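About Bomelero

Bomelero sets up, looks after and repairs small tabletop robot arms. Customers are mostly teaching labs and small workshops that run one or two arms and have no technician of their own. The business works from a single unit in Prerkbridge and currently has 65 arms under service agreement.

What we service

Most of the work is on printed arms driven by servo motors. Printed links wear differently from machined ones. Screw holes open up, brackets creep under load, and a joint that was square in April can be out by the end of the term. We keep print files for every link we have replaced and mark each revision on the part.

Our reference cell

One cell in the unit is never sent out. It is called Gazi, and its arm is the one we set up first whenever a procedure changes. It works over a gray-and-white checkerboard, with a plate and a small green cube as the test load.

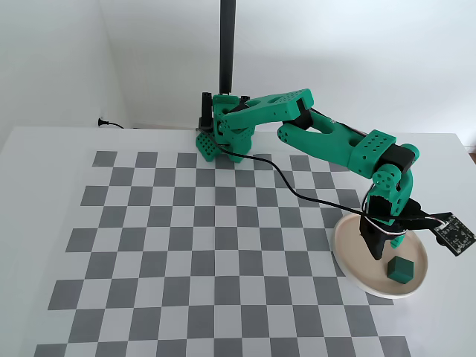

Setup follows the same order on every job. The base is fixed before anything else is measured. Each joint is then moved by hand with the power off, to feel for binding, and again under power at low speed. Zero positions are recorded joint by joint, starting at the shoulder. The gripper is done last — any error further back shows up at the jaw tips.

Cables are checked through the full range of motion. The run from the base to the wrist needs enough slack for the elbow at full reach, and connectors at the wrist board are reseated at each visit. A large share of reported motor faults are connector faults.

The closing check is a pick and place: down to the mat, close on the cube, lift, release over the plate. It is repeated 80 times without adjustment. An arm that misses more than 3 goes back to the joint checks. 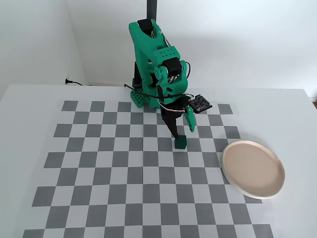 Photo: Bomelero, Prerkbridge

Jaw height is set with the gripper lowered over the cube. On a gripper with one fixed and one moving jaw, the fixed jaw is the datum, and the moving jaw is adjusted to it.

Records

Readings from each visit are kept in Plamar, our in-house service log. Customers receive a copy with the invoice. Entries list parts changed, zero positions before and after, and the result of the closing check.

Visits and repairs

On-site visits are made within 35 miles of Prerkbridge. Arms from farther away can be shipped to the unit; please remove the gripper and pack it separately. The bench is closed to drop-offs on Wednesday.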